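Re: [gripper-eval] fingertip wedge angle on film bags

Keerthana Kurian wrote:

> We closed on the bag neck with the Stuvotberg tips and lost it on 4 of the lifts. Same force setting as the rigid parts. Is the wedge profile too steep for film, or are we closing too early? I can run the Gretwood tips in the same mount if that helps.

Keerthana,

Please hold off on the Gretwood tips until the force log is sorted out. The October runs at Brudstead were done with the old current limit in the controller, so they don't compare with yours.

My notes so far on the wedge tips:

- Film only: the tips need a gathered fold. On a single flat layer they slide.
- Film plus contents: grip depends on what ends up between the tips. I would log these separately. Your sheet has one column for both.
- Wrist camera: glare on the film upsets the edge detector. Cheng's threshold change helped on the table but I have not tried it on bags.
- Tip wear: measure the gap at the seam before each session. Mine is at 161 microns, shim to shim.

Two wrist camera views, the first with film and contents pinched together, the second on gathered film.
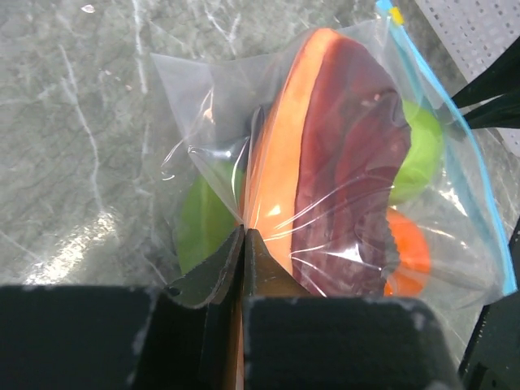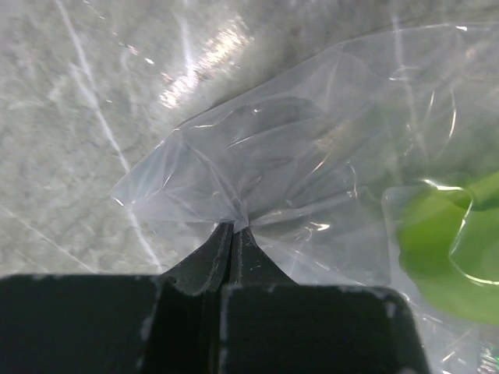 What should the approach speed be for the next batch?

Keep it at the slow setting, the same for both tip sets, and change only the closing force. If the force sweep shows no difference, we can look at speed after that.

Please send the raw log along with the sheet.

Subbarao Salian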